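The Evaluation Period
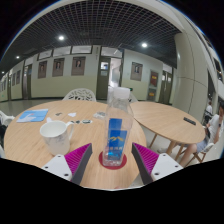 The Skernik hand kit arrived in October with a trial license of 30 days. Nélida Cisternas signed for it, checked the parts against the packing list and found one screw more than the list allowed. She recorded the discrepancy. The Jestau purchasing form had a box for discrepancies, and it was usually left blank.

Her instructions were to determine whether the kit was worth its price. The vendor, Goossens, claimed that any employee could teach a grasping task in one afternoon by holding the tool and doing the task by hand. The software would take the recordings and produce what the manual called a policy. Jestau already had policies, most of them about parking.

She began with a bottle. The manual recommended 20 demonstrations per object, each started from a slightly different position. She approached from the front, closed the fingers, lifted, moved the bottle to the left, set it down and released. Then she did it again. By the eighth repetition she had stopped thinking about the bottle and was thinking about her elbow, which rose at the end of each lift. On the twelfth she noticed that she paused before closing. The pause lasted about 4 seconds. She could not find a reason for it, and she could not get rid of it either.

Training ran overnight on the office workstation. In the morning she loaded the result onto the Skundelier arm in the test room and pressed start.

The arm moved to the bottle and stopped. It waited. Then it closed its fingers, lifted and moved left, and on the way up its middle joint swung outward by a small, unnecessary amount.

She ran it again with the bottle turned. The wait was the same. She wrote under Performance: "Grasp successful. Hesitation before contact. Origin: operator."

Goossens support answered her ticket before noon. The engineer explained that the system reproduced timing as well as position, and that the behavior was within specification. If she wanted a faster grasp, she should provide faster demonstrations. Alternatively, a setting on page 21 of the manual would trim all idle periods from the recordings.

She found the setting. She trained a second version with it switched on and ran the two in turn until the building lights went to their evening level. The trimmed version was quicker. It also knocked the bottle over twice, on approaches where the first version had waited, made a slight correction and closed cleanly.

Nélida reviewed her own recordings at half speed. During each pause the fingertips drifted a few millimeters, first one way and then the other, until they were even on both sides. She had no memory of doing this.

The form asked for a recommendation in one line. She typed "Purchase, with default settings," and moved to the section on defects. She deleted the entry about hesitation, then restored it under Features, where there was more room.

The extra screw she taped to the inside of the case lid before closing it.

Contact the editors | © The authors. All rights reserved. | Back to top

We use cookies to remember your reading preferences. Accept | Manage settings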